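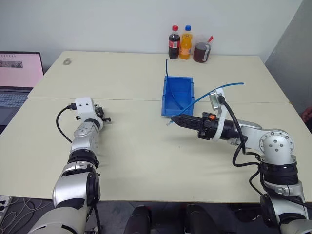 图3 两块矩形桌面拼成的工作台。蓝色敞口收纳盒跨在接缝上，远端靠墙处放着两瓶汽水和一只杯子。

4.2 接缝、收纳盒与靠墙的一排：拼合桌面上的位置习惯

上一节讨论的都是整块桌面，本节转到拼合桌面。在我们的全部材料里，这一类最让人兴奋，也最容易被忽略。拼合桌面在共享工作间里极为常见：单张桌子进深不够，再推一张过来，两张一般高，中间留一条缝，事情就算办完了。使用者很少谈论这条缝，访谈中主动提到它的人寥寥无几，可是一旦把记录按位置重新排列，它几乎处处都在起作用。

本节使用的记录来自 Govville 的共享工作间 Hundlow，共涉及52张拼合桌，参与访谈的使用者为101人，桌面记录近700条。编码由 Fotini Fragkou 和 Malachy Fahy 分别独立完成，意见不一致的条目放到一起逐条讨论。讨论中争执最多的恰好是“跨缝”该如何定义，下文会说到。

4.2.1 桌面的三个地带

我们把拼合桌面由近到远分为三个地带。近侧桌面是手臂不用伸直就能够到的区域，做事大多在这里进行；接缝带指接缝两侧各一掌宽的狭长区域；远侧桌面从接缝带一直延伸到墙边或桌沿。其中远侧桌面最靠墙的那一条，我们另外标为“墙沿”，原因是它的行为和远侧其余部分差别太大，合在一起统计会把两种很不一样的习惯搅成一团。

图3把几个地带都包括进来了。奶油色的桌面由两块矩形拼成，接缝笔直，横贯中部，蓝色塑料收纳盒正好骑在缝上。再往远处是白色的墙，墙前立着一瓶深色可乐、一瓶橙味汽水和一只杯子。盒子居中、饮料靠墙，这种安排在我们的记录里反复出现，第一轮编码还没做完，两位编码者就各自给它起了绰号，Fahy 叫它“港口与防波堤”，Fragkou 干脆叫它“老样子”。

需要说明的是，三个地带的宽度随桌子而变，我们没有规定统一的尺寸。早期曾经试过用固定距离划分，结果在窄桌上墙沿会吞掉整个远侧，在宽桌上近侧又大得失去意义。改用手掌和手臂作参照之后，编码顺畅得多，两位编码者的一致程度也明显提高。这种量法粗糙，但和使用者自己的说法十分接近：他们讲“手边”“中间”“靠墙那头”，从来不讲多少厘米。

4.2.2 跨缝放置

接缝带是我们最初打算一笔带过的部分。按照直觉，缝是麻烦的地方：小零件会卡进去，纸放在上面写字会戳破，两张桌面稍有高低差，杯子就站不稳。访谈里的抱怨也确实集中在这几点。一位使用者说，她在缝里找回过三支自动铅笔的橡皮头，每一支都是在找别的东西时碰见的。

按这个思路，接缝带应该是空着的。记录显示的情况却有趣得多！小件物品的确避开接缝，中等大小、底面平整的容器则明显地向接缝靠拢。笔筒、托盘、工具盒、敞口收纳盒，这些东西跨在缝上的频率远高于我们的预期。底面够大的容器压得住缝，缝对它构不成妨碍，它反过来把一段不好用的桌面给用掉了。近侧桌面因此腾出来做事，远侧桌面也还留着。我们认为这是使用者在没有商量、没有规定的条件下形成的一种相当聪明的空间利用，值得给它一个正式的名称，本文称之为“压缝”。

“跨缝”与“压缝”的区别就是编码时争执的来源。Fragkou 起初主张，只要物体底面的任何部分盖住接缝，就记作跨缝；Fahy 则认为一本摊开的笔记本滑过接缝，和一只盒子稳稳坐在接缝上，性质完全两样。最后采用的办法是：跨缝只描述位置，凡底面盖住接缝的一律记入；压缝还要求物体是容器，并且在同一张桌子的后续记录中位置基本保持。单独一条记录只能判定跨缝，判定不了压缝。图3也是如此，单凭它能确认的是盒子跨在接缝上，至于它是否长期待在那里，需要结合连续记录才能回答。

这个区分看似琐碎，却救了我们的分析。第一轮编码把二者混在一起，压缝的稳定性被大量临时摊开的纸张稀释，几乎看不出来；分开以后，容器的位置习惯一下子变得清清楚楚。

4.2.3 敞口与斜沿

容器的形状同样重要。图3中的收纳盒上方敞开，前沿做成斜的，边缘是模压成形。带斜沿的敞口盒在各类工作间里都能见到，常见的理由是便宜和能叠放，我们的受访者谈得更多的却是另外两件事：手伸进去不用抬高手腕，坐着也能看见里面还剩什么。

我们请使用者谈谈“好盒子”是什么样的，得到的回答热情得出人意料。有人当场站起来，从隔壁桌借来一只带盖的盒子和一只敞口的盒子作对比，演示了好几遍取胶带的动作。带盖的盒子整洁、防尘，可是盖子打开以后总得有个地方放，而它多半会落在近侧桌面上，占掉的正是最要紧的那块地方。于是盖子渐渐不再盖上，过一阵便不知去向。在后续记录中，带盖容器以无盖状态出现是很普遍的现象，我们把它们与敞口容器分开登记，但两者的位置分布相差无几。

敞口还有一个我们事先没有想到的作用：长的东西可以露在外面。尺子、卷起来的图纸、成段的软管，长度往往超过盒子本身，带盖的盒子根本收不进去，敞口盒则毫不在意。图3的盒子就有这样的情形，一根细的蓝色软管从盒子后部竖出来，另有一根浅蓝色的管子自盒内弯成弧形，向右伸到盒外。从整理的角度看，这类物件最难对付，它们有弹性，盘起来会散，平放又会占掉一长条桌面。插在盒里，至少一端有了着落。

我们为这种情形设立了“外伸”一项。外伸物的方向有一定规律：竖直外伸的物件大多靠近容器后部，横向外伸的物件则偏向使用者惯用手的一侧或者桌面较宽的一侧。后一条规律目前只能算初步观察，软管这类柔性物件的朝向受自身卷曲影响很大，和人的意图未必有关。Fahy 对此比较乐观，Fragkou 则建议等到积累更多柔性物件的记录之后再下判断，我们在这里把两种意见都保留下来。

在 Premum 登记表（见附录）中，外伸物单独占一栏，填写时注明起点所在的容器、大致方向以及是否越过接缝带。这一栏最初只是为了应付软管和电线，后来却成了全表填写得最细致的一栏，记录员们显然喜欢它。

4.2.4 墙沿上的饮料

再来看墙沿。墙沿上的物品种类很杂，但有一类格外突出，就是饮料。瓶子和杯子在墙沿出现的频率高于桌面其他任何地带，而且往往成组出现，瓶挨着瓶，杯子在旁边。图3的墙沿上便是一组：左边一瓶可乐，红盖红标；右边一瓶橙味汽水，蓝盖；外加一只杯子。

受访者对此给出的理由高度一致，都与打翻有关。液体离手边的活计越远越好，而墙能挡住一个方向，瓶子靠着墙，心里踏实。有意思的是，这套理由对整块桌面同样适用，可是在整块桌面上，饮料并没有这样集中。我们推测接缝在其中起了作用。拼合桌面的远侧桌面在物理上是另一张桌子，近侧桌面受到碰撞、推挤时，振动不易原样传过去，即便传过去，使用者也愿意相信它传不过去。有位受访者讲得十分生动：“缝那边出的事，是缝那边的事。”这句话后来被我们贴在了讨论用的白板上。

与打翻的理由相比，饮料的另一面较少被提及，那就是招待。墙沿上的大瓶饮料旁边常常配有杯子，意味着瓶子可能供不止一人取用。在 Hundlow 的记录中，九张桌子的墙沿被使用者明确称为“公用的”，尽管这些桌子的其余部分各有归属。也就是说，一张拼合桌面可以从近到远依次变得公共起来：近侧是干活的人的，接缝带上的盒子可以问一声就拿，墙沿上的瓶子连问都不必问。这一梯度是本节最令我们惊喜的发现，第五节还会回到这里，讨论它与座位安排的关系。

当然，并非所有墙沿都放饮料。桌子背靠窗户时，墙沿多被植物和书占据；桌子不靠墙时，远端边缘则通常空着，瓶子会退回到远侧桌面的中部。墙本身的存在看来相当关键。我们没有收集足够多的隔板桌记录，低矮隔板能否起到墙的作用，暂时无法回答。

4.2.5 颜色与辨认

最后补充一点关于颜色的观察。浅色桌面上的深色或鲜艳容器更容易成为口头指示的参照物。受访者描述物品位置时，说“蓝盒子左边”“红盖子那瓶后面”的次数，明显多于说“桌子中间偏右”。颜色鲜明的容器一旦进入这种说法，挪动它就会带来小小的混乱，几位使用者都讲过类似的经历：盒子换了位置，接下来的大半天里，人人都在找本来一伸手就能摸到的东西。

这也许能部分解释压缝容器为什么那样稳定。它们处在桌面中部，从哪一侧都看得见，又常常是桌上颜色最醒目的物件，自然就成了坐标原点。图3的桌面是奶油色，背后是白墙，蓝色盒子在这样的底色上很好辨认，靠墙的红盖与蓝盖也各自分明。我们在 Conneely 工作间做预调查时，那里的容器一律是透明的，使用者指路时多半改用标签上的字，句子长了不少，而且经常需要重复一遍。两处工作间在桌型和人员构成上都有差异，颜色的影响目前还不能单独分离出来，但这条线索实在诱人，我们已经把它列入下一阶段的登记项目。

下一阶段的登记还会补上桌面高低差这一项。本节所涉及的桌子拼合得都比较平整，高低差较大时容器是否仍然愿意压缝，我们很想知道。Fahy 已经在 Hundlow 挑出几张拼得不太齐的桌子，登记从十二月开始。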